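Course handout, unit 12: comparing viewpoints and grippers in simulation

Revised 9 April 2021

Read this before the lab session. It assumes you have the Clava simulator installed and have finished the kinematics exercises.

## 1. Purpose

A grasping policy is limited by what its cameras show it. In this unit you run one pick-and-place task with two camera placements and two finger types, then compare the results. The task is to pick up pieces of fruit from a table and put them in a black bin. The arms, controller and lighting stay fixed.

## 2. Wrist camera

The wrist view is taken close to the fingers, so both fingertips stay visible along the lower border while the hand is open. The gap between them gives a direct reading of alignment error: if the target drifts toward one finger, the hand must translate toward that side before it closes.
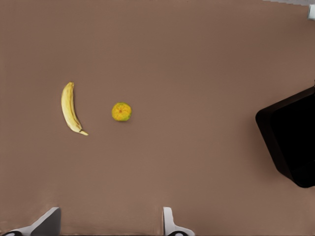
Alignment is judged differently for long and round objects. For a banana, the closing direction should run across the body near the middle. A grasp near either end lets the fruit rotate under its own weight. A citrus fruit has no preferred direction in the plane, and only the center position and the approach height matter.

Two limits apply to the wrist view:

- Depth along the approach axis is poorly constrained from a single image. Use the range channel, or move the hand sideways and triangulate.
- The place target may be partly or fully outside the field of view during the pick. The policy has to remember it or get it from another camera.

## 3. Overview camera

The overview camera is fixed and looks down on the table from the front. Left and right in its image are reversed relative to the robot: the arm at the left of the picture is the robot's right arm. Most sign errors in earlier lab reports came from this. Label your axes in the robot base frame and convert once, at the input.
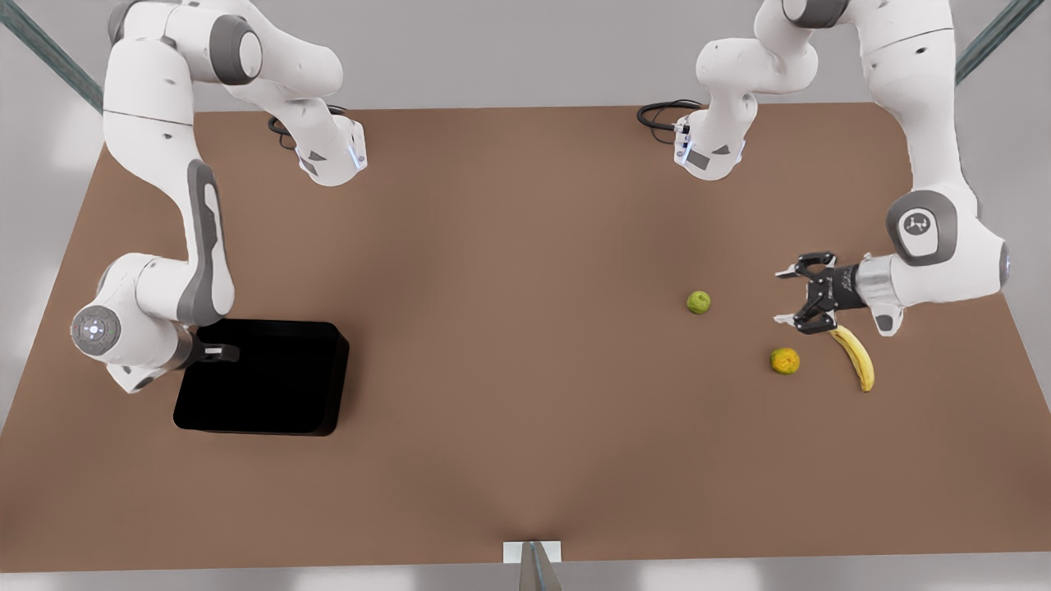 With both arms sharing a table, the controller needs a rule for who may enter which region. The Wilia controller uses a simple lock. An arm requests the region over the bin, waits until the other has left it, and then moves. The lock costs time but removes arm-to-arm contact as a variable, so leave it on for all graded runs.

Occlusion is the main weakness here. The gripper covers the object in the last part of the approach, at the moment when position error matters most. Log the last image in which the target is at least half visible and report the remaining distance to the object.

## 4. Finger types

Test the Flemham flat fingers first, then the Rowlands compliant fingers. Both fit the same parallel gripper model. Change the finger file only, and do not retune the gains between them.

## 5. Procedure

1. Load the fruit task and set the seed to 519.
2. Run 50 episodes per condition. There are four conditions.
3. Cap each episode at 1120 control steps. An episode that reaches the cap is a failure.
4. Record the object type, the outcome and the step of first contact.
5. Save the wrist and overview images at first contact for every failed pick.

## 6. Report

Give success rate by object type as well as overall. A single average hides the case where one finger type does well on round fruit and poorly on the banana. Classify each failure as missed, slipped, dropped in transit or timed out. If a failure fits two classes, use the earlier one and mark it.

Simulated contact friction is a parameter, so state the value you used. Reports without it are returned unmarked.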